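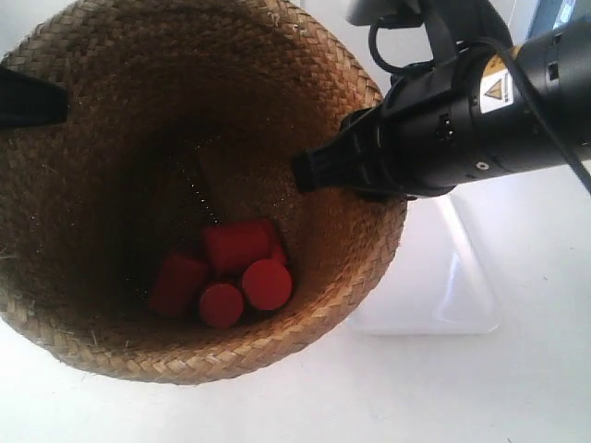
*Four red cylinders, one basket, overhead view. Two are lying down, two are standing, and the planner has opinions about all of them.*

# finora-pick

Perception and grasp planning for picking simple solids out of deep, dark, inconveniently textured containers. Finora takes a color image, finds the objects, fits a cylinder or a box to each, and hands a ranked list of grasps to whatever motion planner you have. It works well on the things it works well on. See **Known problems** for the rest, a longer section than we'd like.

## Install

```
git clone finora-pick
cd finora-pick
pip install -e .
finora check
```

`finora check` loads the weights, runs one image and prints the timing. If it prints nothing, your config path is wrong. Yes, it should say so. There's an open ticket.

## Packages

| Package | Job |
|---|---|
| `beaulieu` | segmentation and shape fitting |
| `clestham` | grasp scoring and collision checks against the container wall |
| `finora` | command line, config, logging, glue |

`beaulieu` and `clestham` don't import each other. Please keep it that way; the last circular import took a Sunday to remove.

## Usage

```
finora plan --image bin.png --container round --top-k 3
```

Output is JSON, one entry per grasp, best first. Each entry has a pose, an approach vector, a score, and a `pose_class` of `upright`, `lying` or `unsure`. Treat `unsure` as a real answer. Earlier versions forced a choice and were confidently wrong about anything half in shadow.

Set `--container` to `round`, `box` or `none`. With `none`, the wall check is skipped and the planner will happily propose an approach straight through the side of your basket. Somebody will use this flag to "fix" an empty grasp list — it does fix the list.

## Data

The weights were trained on the Cillotwood set: 2,894 labeled images, with another 500 held out for testing. Every image has instance masks and a pose class per object. Masks were drawn by hand and then checked against the fitted shapes, and 84 images were thrown out when the two couldn't be reconciled. They live in `cillotwood/rejects`, and they make good reading if you're feeling too sure of yourself.

Test images come from separate recording sessions. An early split was random per image, and the scores were wonderful and meant nothing.

## Known problems

- **Touching objects of the same color.** When matte red sits against matte red in a shadow, the edge between them is mostly a matter of faith. Two lying cylinders sometimes merge into one long one. Lower `merge_thresh` first, then complain.
- **Woven walls.** Chevron and herringbone patterns set off the edge detector. `--smooth-wall` helps, but also softens small objects near the rim.
- **Upright cylinders seen from above.** They look like discs, and a single view says very little about height. We use the height in the object file. If you leave it blank, you get the default, and the default is a guess.
- **Stray fibers.** Loose straw at the rim occasionally gets its own mask. Anything under `min_area` is dropped.
- **Leaning objects.** There is no `leaning` class. They usually land in `unsure`, where they belong.

## Contributing

Run `make test` before opening a pull request. If you change anything in the grasp scorer, include the before and after results on the held-out set, including the rows that got worse. We will find them anyway.

The config format is due to change in May. Old files will still load, with a warning you'll be able to silence using `--quiet`.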